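Plastic folding tables for a market stall: worth it or keep the wood ones?
Rustell Makers Board > Stalls and Selling > August 2018

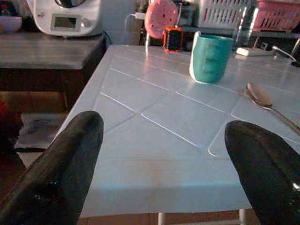 Pale plastic top, raised diagonal lines, thin white legs.

galusgal
OK so I've been doing the Plindthorpe craft market since March and my back is done. I sell soap and little tins of balm, and I've been hauling two old wooden trestle tables that weigh as much as I do (not really, but it feels like it at 6 in the morning). I'm thinking of going all plastic. My question for people who sell small stuff: does the pattern on the top bug you? My tins are tiny and I can picture every one of them leaning. Also, do you cover the whole table or just throw a runner down the middle?

tin_and_twine
I switched two summers ago and would never go back! I carry mine in one hand with the cash box in the other. Full cloth, always, right down to the ground in front, so you can shove your bins underneath. A runner on plastic looks like a church potluck.

pennywhistle40
What's wrong with a church potluck? I use a runner and I do fine. People want to see soap, they don't care about the table.

That said, I'd keep the wood if you can stand it. Plindthorpe gets wind off the river and I watched a plastic table go over with 40 jars of honey on it. Wood stays put.

tin_and_twine
Wood stays put until it doesn't. Hang a water jug off each end. Done.

galusgal
Forty jars, oh no. I'd have cried. How heavy a jug are we talking?

tin_and_twine
Gallon milk jugs, filled at the site so you don't have to carry them in. Tie them up close under the top so they don't swing.

ahonen_bees
Not my honey, thank God, but I saw it too. The table wasn't locked open on one side. I don't think that was the wind's fault.

On the pattern question, yes, small tins wobble if they land on a ridge. I cut a piece of thin foam board to fit and put it under the cloth. Cost me 9 bucks and it's lasted all season. It also hides the fold line if you have one of the center-fold tables.

pennywhistle40
It was gusting pretty good, but fine, I didn't check the latches.

moss_hollow
Can I put in a word for risers? I had everything flat for a year and my best day was $273. Stacked some crates at the back so the lavender bars were at nose height and broke $400 the next month. Same table, same soap. I'd worry about that way before plastic vs. wood.

tin_and_twine
Could've just been a better month though? Summer crowds are huge.

moss_hollow
Could be! I'm still keeping my crates.

galusgal
Foam board is going on the list, and I like the crate idea. I'm going to buy one plastic table, keep one wood one for the windy end, and see how my back votes. Does anybody know if the hardware store on Galus Road still carries the white cloths with elastic corners?

ahonen_bees
They did last time I was in. Back wall, next to the paint trays. Get the longer one, the short one rides up.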